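About Vukel

G'day, and thanks for stopping by! We're Vukel, a little outfit that teaches two-armed robots to do the jobs none of us like doing at home – picking up, tidying, carting things from one room to the next.

I started the place after leaving a much bigger firm, Carkel, where I mostly wrote reports. These days I mostly crawl about on carpet, and I love it.

People always ask about the bad day, so I'll tell it. Last May our left gripper wouldn't let go. It had hold of a basket rim, the release command went out, and the arm just kept pulling back with the whole lot in tow. I hit the stop button, which took 4 seconds longer than it should have because it was on the wrong side of the room (my fault). No one was hurt. The cause was a worn connector at the wrist, and we found it on run 1,998 after blaming the software for a week.

So we changed a few things. Grip force is capped at 80 newtons, there's a stop button on every wall, and the release gets tested five times before we start each morning. We also write up every fault and send it to our customers, even the embarrassing ones.

Basket work is still on the program most days.
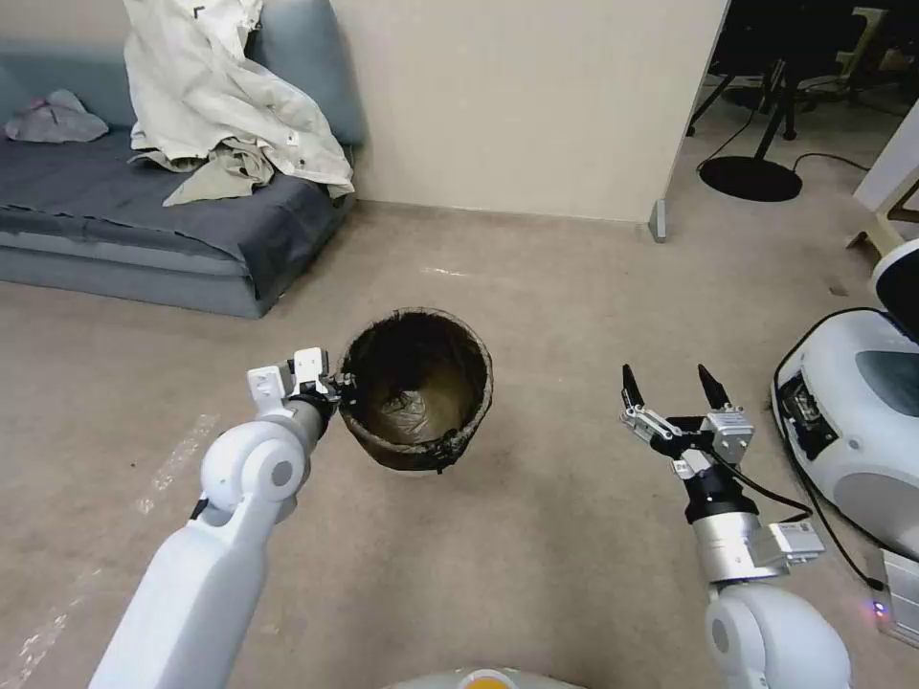 Destico wrote back after reading our fault report that they'd checked their own wrist connectors the same afternoon, and had swapped two of them.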